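宿舍楼公共厨房食物浪费情况调查 课程项目报告（终稿）

课程：城市生活与可持续消费
小组：第9组
指导教师：Müzeyyen Türkmen
提交日期：7月9日

一、为什么做这个题目

最开始想做的是食堂浪费。查了一下，做食堂的人太多了，前几届报告里一大半都是食堂，称剩饭、拍餐盘、发问卷，套路都差不多。Türkmen老师开题时候说了一句，你们自己住的楼呢。于是就换了。

我们住的Hastness楼每层有一个公共厨房，冰箱公用，柜子分格。住过的人都知道冰箱里什么样。贴了名字的酸奶放到鼓包，半颗白菜从开学放到期末，不知道谁的剩咖喱。问题其实挺具体：这些东西怎么来的，为什么没人吃，最后谁扔的。

文献方面，家庭食物浪费的研究不少，合住的少。家庭里通常有一个人管买菜做饭，合住没有这个人，每个人都只管自己那一格。我们猜浪费的原因会不一样，所以想看看。

二、研究问题

两个问题，开题时候写了四个，被老师砍掉一半，说做不完。确实做不完。

问题一：公共厨房里被扔掉的食物主要是哪几类，扔的时候是什么状态（没拆封、拆了没吃完、做熟了剩下的）。

问题二：住户自己怎么解释浪费，跟实际扔的东西对不对得上。

原来还想算碳排放，放弃了，换算系数各家差很多，我们没能力判断用哪个。

三、方法

3.1 垃圾记录

选了2层厨房和另一层的厨房，两个一共记录10天，时间在6月。每天晚上把厨余桶和冰箱清理出来的东西分类登记，一件记一条。一件的意思是：一盒、一袋、一个整的果蔬，或者一份熟食。果皮菜根鸡蛋壳茶叶渣不算，这些属于不可食用部分。骨头也不算。

登记表的栏目：日期，楼层，类别，状态，有没有包装，有没有写名字，包装日期过没过，备注。

备注栏本来是随便加的，后来发现最有用的信息都在备注里。比如“三根胡萝卜，两根完全是好的，一根软了，整袋扔”。这种在类别栏里就只是“蔬菜，已拆封”，看不出来。

没有称重。借秤的事拖了一个多星期，学院实验室的秤不外借，最后决定只记件数。这是一个缺陷，后面局限里再说。

3.2 访谈

找了9个住户聊，每人二十分钟左右，在厨房或者楼下休息区。半结构式，提纲见附录。访谈对象是自愿报名的，在楼群里发的消息，所以大概都是比较愿意聊这个话题的人。录音征得同意，整理完就删。

有一个访谈录音坏了，只有手写笔记，用的时候只引大意不引原话。

3.3 编码

两个人分别编码，然后对一遍，不一致的讨论。第一轮不一致的地方主要在“忘了”和“没时间吃”这两个码上，很难分。有人说“那周太忙了就忘了”，算哪个？后来合并成一个码叫“计划落空”，再往下分小类。

四、结果

4.1 扔了什么

一共登记286件。数量最多的是叶菜和香草，然后是面包，再后面是剩饭剩菜、乳制品、水果。肉类比想象中少，访谈里也印证了，大家说肉贵，会记得吃，或者直接冻起来。

状态方面，“拆了没吃完”是最大的一类，远超另外两类。没拆封就扔的也有，主要是酸奶和袋装沙拉。袋装沙拉几乎是固定出现的，每隔一两天就有。

香草单独说一下。香菜、欧芹、薄荷，超市卖一大把，一道菜用几根。备注里反复出现“香菜，大半把，发黑”。有个受访者说她每次买香菜都知道自己会扔掉大半，但是还是买，因为没有小包装。楼下Nendotus超市的香菜只有一种规格，我们去看过。

面包跟这个类似，一个人吃不完一整条，冷冻格又满了。

4.2 什么时候扔

不是平均分布的。周日晚上和楼里通知清冰箱的那天特别多。Hastness的规定是每两周清一次冰箱，提前贴条子，没写名字的一律扔。我们的10天里正好碰上一次，当天登记的数量比前面几天加起来都多。

清冰箱那天扔的东西里有不少是没过期的，只是没写名字。这个发现开题时没想到。也就是说有一部分浪费是管理方式造成的，跟个人习惯没多大关系。不过反过来说，不清的话冰箱会变成什么样大家也清楚，去年有一次长时间没清，里面的味道在走廊都能闻到。

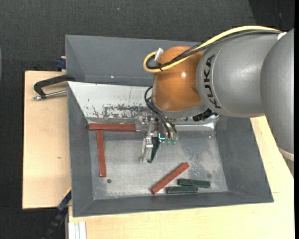

另外考试周前后有变化。考试周大家不做饭，吃外卖和速食，冰箱里的生鲜就放坏了。考完又集中收拾。我们的记录期只覆盖了考试周的尾巴，所以前半段的情况是从访谈里知道的，没有数据。

4.3 住户怎么说

编码以后归了几个主要的解释，按提到的人多少排：

包装太大。几乎每个人都提到。一人份的东西难买，或者单价贵很多。有受访者算过，小盒牛奶按容量算比大盒贵不少，所以还是买大盒，然后倒掉剩下的，“算下来好像还是大盒划算，但是倒的时候心里不舒服”。

计划落空。周末买了一周的菜，周二开始就不按计划来了。同学叫出去吃，实验做晚了，累了不想做。一个受访者原话：“我买菜的时候是一个很自律的人，周三就不是了。”

看不见。冰箱一格塞得很深，后面的东西看不到。柜子也是。有人一个学期买了三次同一种酱。

不确定还能不能吃。包装上日期过了一天，扔不扔？大家的标准差得很远。有人看日期，过一天就扔；有人闻；有人切掉坏的部分继续吃。“此日期前最佳”和“此日期前食用”的区别，9个人里能说清楚的不到一半。

东西被别人动过。这条家庭研究里基本没有，是合住特有的。牛奶发现少了一截，不敢喝了，整盒倒掉。还有人因为这个干脆不在公共冰箱里放东西，买个小冰箱放房间（楼里其实不允许）。

4.4 说的和扔的

对比了一下，大体对得上，但是有两个地方差得比较多。

第一，剩饭剩菜。访谈里几乎没人主动提自己扔熟食，问到了也说很少。登记里熟食排得很靠前。米饭尤其多，还有煮多的意面。可能是大家觉得一小碗米饭不算浪费，没往心里去。也可能是觉得扔熟食不太好意思讲。

第二，水果。访谈里很多人说自己经常浪费水果，登记里水果没那么多。我们怀疑水果是放在房间里吃的，坏了也扔在房间的垃圾桶，根本没进厨房。这个没办法验证，不可能去翻人家房间的垃圾。

五、小实验：共享格

记录期后半段我们在其中一层的冰箱里腾了一格出来，贴了张纸写“随便拿”，中英文。规则很简单，不想要的、吃不完的放进来，写上放进来的日期，谁要谁拿。另外一层没有，当对照。说是对照其实不太严格，两层住的人不一样，人数也不完全一样。

头两天没有人放。我们自己放了半棵生菜和几个鸡蛋进去，鸡蛋当晚就没了。之后陆续有人用，放的最多的是酱料、香草、面包，拿得最快的是鸡蛋、黄油、没拆封的东西。拆封的剩饭没人拿，这个可以理解。

有共享格那层，香草类的登记数在后几天下降了。但是天数太少，不敢说是共享格的效果，也可能单纯是那几天没人做要放香草的菜。

比较意外的是，有人在纸上写字。“有人要土豆吗，在我那格左边”“谢谢你的罗勒”。后来纸写满了，换了一张大的。项目结束后那一格还在，楼管没说要撤，目前由住户自己维护。

也有问题。有人把明显坏了的东西放进去，相当于把扔垃圾的活推给别人。我们收拾过两回。如果长期做，需要有人定期看一眼，或者跟清冰箱的日子合在一起。

六、讨论

文献里常见的建议是教育个人：列清单、做计划、学会看日期。我们的结果里个人计划确实是原因之一，但是合住环境里有几样东西个人改不了：冰箱多大，冷冻格多大，多久清一次，附近超市卖什么规格。让一个住户“只买需要的量”，楼下的香菜就那么一大把。

清冰箱制度可以改得细一点。现在是没名字全扔。能不能先拿出来在台面上放半天，让人认领或者拿走，剩下的再扔。这个成本很低。我们跟楼管提过，对方说要考虑卫生的问题，冷藏的东西放外面半天夏天不行。有道理。那换成提前一天集中放到冰箱的一格里也行，还没有回复。

还有购买合作。两三个人分一把香菜一条面包，理论上解决包装大的问题。访谈里问过，多数人觉得可以，但是真正做过的只有跟室友或者很熟的人。隔壁的人不熟，为了半把香菜去敲门，“有点怪”。共享格的好处可能就在这里，不用跟人当面说话。

我们也看了一下有没有现成的app，试装了一个叫Caputo的，可以登记冰箱里的东西，快到期提醒。组里两个人用了几天就不用了，每样东西要手动输入，买完菜累得要死谁还输这个。还有一个Vostex，能扫条码，但是散装蔬菜没有条码，偏偏浪费最多的就是蔬菜。所以这部分没有展开写。

七、局限

没有称重，只有件数。一小把香菜和一整条面包都算一件，显然不一样。如果按重量排，顺序可能会变。

时间短，只有一个季节，还碰上考试周。

登记本身可能影响行为。有住户知道我们每天晚上在翻桶，见到我们会不好意思地解释“这个是真的坏了”。有没有人因此把东西扔到别处去，不知道。

访谈样本小，自愿报名，偏向本来就关心这个的人。另外受访者里会做饭的比例偏高，天天吃外卖的人没有报名的，他们的外卖剩菜我们也只在桶里看到。

分类标准中间改过一次，面条最早归在主食干货，后来把煮过的挪到熟食。前面几条回头改了，应该没有漏，但不能保证百分之百。

八、分工与反思

登记是轮流的，排了班，有一天忘了，第二天早上才补，好在桶还没倒。以后做类似的东西要定闹钟。

最难的部分不是翻垃圾（习惯了就还好，手套一定要买厚的），是跟人约时间访谈。考试周前后大家都没空，改期改了好几次。应该学期初就约。

登记表应该先试用一天再正式开始。我们直接开始了，结果第一天的表和后面的表栏目不一样，合并的时候花了一下午。

报告写得比较赶，图表部分按老师中期反馈删掉了饼图，只保留文字和附录里的分类说明。原始表格需要的话可以向小组要。

附录 访谈提纲

1. 平时多久买一次菜，去哪里买，买之前会不会看冰箱
2. 上一次扔食物是什么时候，扔的是什么
3. 怎么判断一样东西还能不能吃
4. 公共冰箱用起来怎么样，有没有遇到过不愉快的事
5. 对清冰箱的规定怎么看
6. 愿不愿意跟别人分东西，跟谁可以，跟谁不行
7. 还有什么想补充的

第4题放的位置不太好，一问大家就开始讲谁偷喝了牛奶，后面时间就不够了。建议放到最后。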